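Betelville Makers Board > Clocks, Orreries and Other Turning Things

Topic: First orrery! Inner planets only, hand crank -- come and argue with me about gears

ulon_bench
26/07/2018
Hi all, long-time reader, first real project thread. I'm building a tabletop orrery and I am ridiculously excited about it. Sun in the middle, then Mercury, Venus and Earth on arms, all driven from one hand crank at the side. No Moon yet (I know, I know). I want it to sit on the shelf by the front door so that anyone who comes in can give it a turn and see where the planets have got to.

What I have so far is a base drawn up full size on brown paper, a stack of nested brass tubes for the center column, and far too many notes. The tubes slide inside each other beautifully. I spent a whole evening just sliding them in and out, which my family found less interesting than I did.

Questions for the crowd:

1. Is it OK to fudge the periods a little to get tidy tooth counts, or will it bother me forever?
2. Do I put the crank on the Earth arbor, or on a separate shaft with a reduction?
3. What are you all using for gears? I have some metal and some not, and I'm tempted to mix.

Jorkthorpe
Welcome! Inner planets is a perfect first one. You get real motion you can see and you don't need the horrible long reductions for Jupiter and Saturn.

On 1, fudge it and be happy. My first orrery had Venus running noticeably slow and it took a visiting ten-year-old with a stopwatch and an app to catch it. If a person turns the crank for a minute or two and walks away, they are never going to see a small ratio error. What they WILL see is a planet that wobbles or sticks, so put your effort into the column and the arms.

On 2, separate shaft, definitely. I use 10 to 1, so ten turns of the handle is one Earth year. Feels lovely in the hand and kids can do the math.

VKoubek
I'm going to disagree with Jorkthorpe straight away, sorry! Do not fudge the ratios. The whole joy of the thing is that you can set it to tonight's sky, crank it forward to your birthday, and it's RIGHT. Once you know it's wrong you'll stop setting it at all and then it's an ornament.

It's not even hard. You write the ratio as a continued fraction, walk down the list of approximations, and stop at the first one whose factors you can cut or buy. With two pairs of gears per planet instead of one, you get accuracy that will outlast you, your shelf and possibly your front door. I'll happily work through Mercury with you if you post your largest and smallest practical gear.

Vojtěch

Jorkthorpe
Two pairs per planet means twice the backlash and twice the holes to drill in exactly the right place. For a FIRST orrery! Let the poor soul finish something.

VKoubek
Backlash on a hand-cranked machine that always turns the same way is a non-issue. The slack gets taken up on the first bit of rotation and stays taken up.

Jorkthorpe
You have clearly never let a toddler near one. They go forward, they go backward, they go forward again very fast. Mercury flaps about like a weather vane.

jurco_lathe
Hello from the Jurčo workshop. Both of you are right, which is annoying. My vote is single pairs for the first build but leave room in the base for a second layer underneath. Make the bottom plate removable and put the spacers on threaded rod. Then ulon_bench can have a running machine soon and Vojtěch's version later, with the same column and the same arms.

Also please make a depthing tool before you drill a single pivot hole. It can be as crude as two pins on a sliding bar. Mesh the pair, get it running sweetly, lock it, scribe the distance onto the plate. Calculated center distances are a great start, but real gears have opinions.

ulon_bench
This is fantastic, thank you! I went down a continued fraction hole last night and came out the other side delighted and slightly dizzy. I think I'm going with jurco_lathe's plan: simple train now, room for the fancy one later.

Vojtěch, I would love to take you up on the Mercury lesson anyway. I got a set of fractions but I'm not sure how you decide when to stop. Is it just when the tooth counts get silly?

VKoubek
Pretty much! But work out what the error looks like on the table first. Ask yourself how many years of cranking before the planet is off by the width of its own ball. If the answer is more than anyone's arm could stand, stop there. I did mine for 1000 years and I can report that I have never come close to testing it.

One trap: make sure all three of your planets are measured against the same thing. Sidereal periods for everything. If you pull one number from a table of synodic periods by mistake, you'll get a very pretty machine for some other solar system.

vlasta_c
Ooh, an orrery thread! I build planetarium clocks so I'm a cousin of you people. Vlasta Čierny, for those who know me from the August meetup.

My two cents on the column, as nobody has covered it yet. Tubes that slide nicely when clean and held in your fingers can grab once there's an arm hanging off one side. The weight cocks the tube over and it drags. You want either a counterweight on the opposite end of each arm (which looks gorgeous and old-fashioned) or a little brass bushing at the top and bottom of each tube with clearance in between. I do both. For the tube faces I go up through the papers to 2000 grit and then just a whisper of clock oil.

And please don't lacquer the inside. Ask me how I know.

ulon_bench
How do you know?

vlasta_c
I glued Venus to Mars.

jurco_lathe
I've seen that clock. They made a very handsome couple.

Jorkthorpe
Getting back to question 3, the gears. I'm firmly in the brass camp for anything that shows. It's soft enough to cut with hand tools and a homemade dividing plate, it looks warm, and two brass gears in a slow hand-cranked train will last longer than any of us. Steel is overkill, and it needs looking after or it spots.

vlasta_c
Steel pinion against a brass wheel, surely! That's how clocks have been made for ages. The small one does more turns, so the small one should be the hard one.

Jorkthorpe
In a clock that runs day and night, sure. In something that gets ten turns when the mail arrives?

vlasta_c
You don't know how often they get mail.

ulon_bench
I really like the steel pinion idea, mostly for the contrast. I've been lining up candidates. The white gear is the first one, then the little steel spur gear next to an aluminum disc. I love the turning marks on that disc and now I'm wondering if I should do the base in aluminum too and leave it brushed.
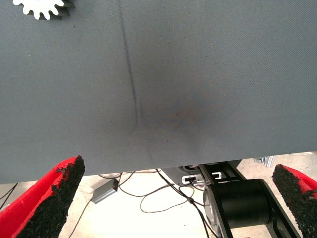
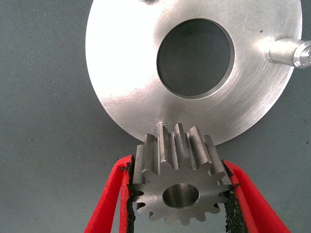

VKoubek
Re: gears and base
Oh, leave it brushed, yes! A polished aluminum base under brass arms looks a bit like a kitchen appliance to me, but a turned finish catches the light as you walk past and hides fingerprints. You're going to have a lot of fingerprints.

On mixing, go ahead, only keep every meshing pair to the same module and pressure angle. People grab gears from different places, the teeth look alike by eye, and then the train growls. Roll each pair together by hand before it gets anywhere near the plate. You can feel a mismatch in your fingertips long before you can see it.

Jorkthorpe
Re: gears and base
Agreed on all of it, and I'm marking the occasion, because Vojtěch and I agree maybe once a year.

One more on the base: whatever metal you pick, make it heavier than you think it needs to be. People crank with enthusiasm. Mine used to walk across the table. I screwed a disc of scrap lead-free pewter to the underside with cork over it and now it stays put.

jurco_lathe
Re: gears and base
Or three feet, never four! Three always sit flat even if your shelf doesn't.

Steel note for ulon_bench: wipe it with a barely oiled rag and keep it off the Sun lamp side if you're fitting a lamp. Are you fitting a lamp? You should fit a lamp.

vlasta_c
Re: gears and base
Lamp! Lamp! A small warm one inside a frosted globe, wires down the center of the innermost tube. The night side of the Earth ball goes dark and suddenly everybody in the room understands midnight. Leave a fixed rod or tube in the very middle that doesn't rotate, otherwise your wires wind themselves up like a yo-yo.

ulon_bench
Re: gears and base
OK the lamp is in. I've just redrawn the center column with a fixed tube for the wires, and moved everything out one size to make room. Three feet, brushed base, removable bottom plate, counterweights on the arms. Going to make the depthing tool this week, two pins and a sliding bar as instructed.

Next question is how people paint their planets. I tried Venus on a wooden bead and it looks like a boiled egg -- is it the yellow or the gloss?

vlasta_c
Re: painting planets
Gloss! Go matte, and put a thin cream wash over the yellow while it's still a bit tacky. Start a new thread though, Jorkthorpe has views on Mercury that need their own page.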